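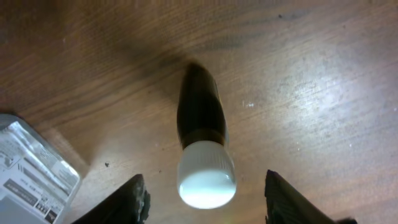
Search our news Go

DRELBRIDGE, July 3, 2020 - Hi, Verena Lüthi here from Akgate, with news I've been dying to share! Starting this month we're taking back empty small bottles, caps and all, at our shop on Salter Street. Any brand, any color, as long as it fits in the palm of your hand.

It began at my own kitchen table. I was clearing out a drawer last November and kept finding little bottles (vanilla, eye drops, a beard oil my brother left behind), and I lined up 167 of them before I gave up and made coffee. Most recycling bins around here won't take anything that small, so into a box they went, and the box came to work with me.

Mal-soon Lim, who runs our wash room, had the plan sketched out by lunch. You bring your bottles in rinsed, with the caps screwed back on. We take the caps off, sort them, wash the bottles and put the good ones on the refill shelf, where you can buy one for 10 cents. Labels can stay on, we have a soak for that!

We've got room for 2000 bottles in the back, and I would love to see it full. Please don't bring us anything with medicine still in it, or nail polish, because we just can't clean that stuff. Drop-off is open 6 days a week, closed Mondays, and you don't need to buy a thing.

Questions, or a really big box? Ask for Manaia Nepia at the front counter and we'll find you a parking spot.

Filed under: Shop News, Reuse & Refill

Contact | © 2020 Akgate | Back to top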